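Foire aux questions : les robots et les tâches courantes

Service d'information de l'institut Raudsepp, antenne de Jostesville
Page mise à jour en avril

À qui s'adresse cette page ?

Aux particuliers, aux établissements d'hébergement et aux responsables d'atelier qui nous interrogent sur l'état réel de la robotique de service. Les réponses ont été rédigées par Elvia Lozano et relues par Bořivoj Matoušek, du pôle Manipulation.

Une machine peut-elle aujourd'hui tenir un logement en ordre ?

Non, pas dans son ensemble. Certaines tâches isolées sont prises en charge de façon satisfaisante, notamment l'aspiration des sols et la tonte. Le rangement d'une pièce encombrée, le pliage du linge et la préparation d'un repas complet exigent encore une présence humaine.

Pourquoi le rangement demeure-t-il difficile ?

Ranger suppose de reconnaître un objet, de choisir une prise, de le soulever sans l'abîmer et de le déposer à un endroit convenable. Chaque étape peut échouer. Une mousse se déforme sous la pression, un cylindre roule, un objet posé sous un autre échappe à la caméra. L'adulte qui vide un panier de jouets règle ces difficultés sans y penser.

La situation est-elle meilleure en atelier ?

Elle l'est lorsque les pièces sont identiques et présentées toujours de la même manière. Le chargement de machines et la palettisation sont automatisés de longue date. Le tri de pièces mélangées en bac progresse, mais les changements fréquents de référence imposent souvent une reprise des réglages.

Quels essais l'institut conduit-il ?

Le programme Stundard porte sur le transfert d'objets courants entre deux contenants. La dernière campagne a compté 3 668 tentatives, dont 539 ont nécessité l'intervention d'un opérateur. Dans 276 de ces cas, l'objet avait été saisi, puis perdu avant la dépose. Ces chiffres valent pour notre banc d'essai et ne sauraient être étendus à un domicile.

Quels objets sont employés ?

Le jeu d'essai réunit des articles de formes et de matières différentes : aliments factices, figurines, cubes de mousse, canettes, rouleaux de ruban adhésif. Les contenants sont des plateaux et des corbeilles en vannerie, dont les bords gênent l'approche de la pince autant que dans un placard ordinaire.
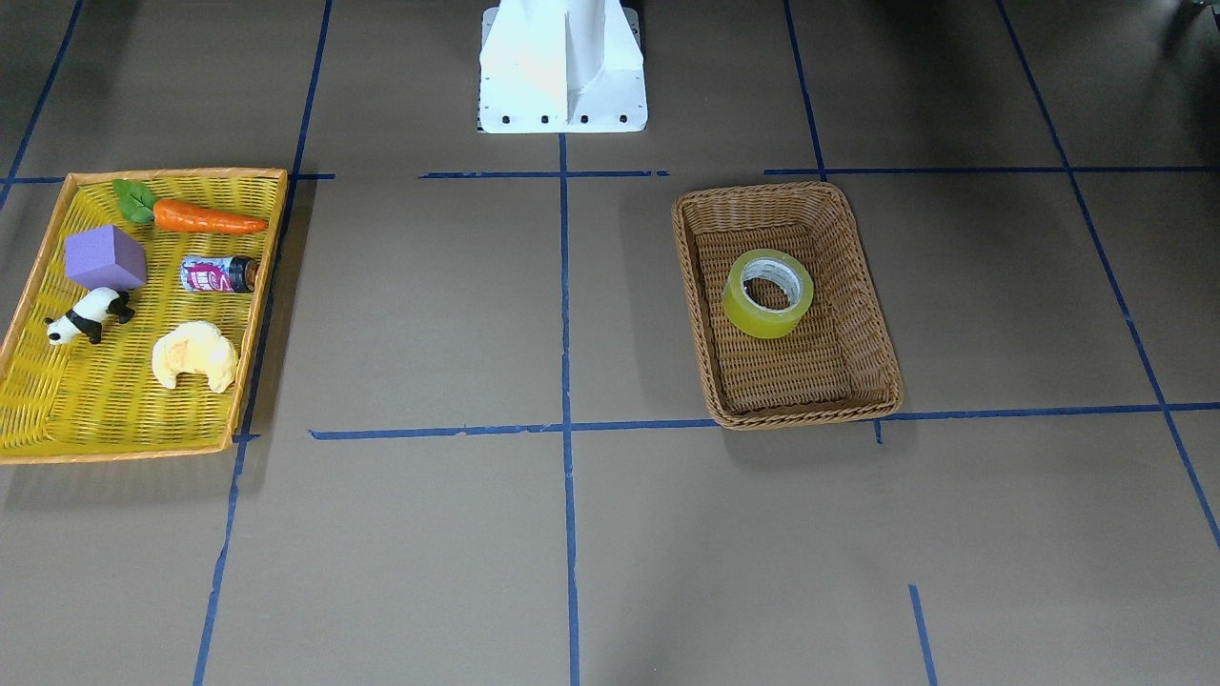
La disposition des objets est modifiée entre les séries, afin que le système ne puisse se contenter de répéter un mouvement appris. Les protocoles sont tenus par Brenda Navarrete, à qui toute demande de communication peut être adressée par écrit.

L'institut recommande-t-il l'achat d'un robot domestique polyvalent ?

L'institut ne formule pas de recommandation d'achat. Il invite toutefois à demander au fournisseur une démonstration sur les lieux d'utilisation, avec les objets de l'acheteur, et à faire préciser par contrat la part de pilotage à distance.

Puis-je assister à un essai ?

Les visites sont ouvertes aux groupes, sur inscription auprès du secrétariat du site de Grosden. Les mineurs doivent être accompagnés.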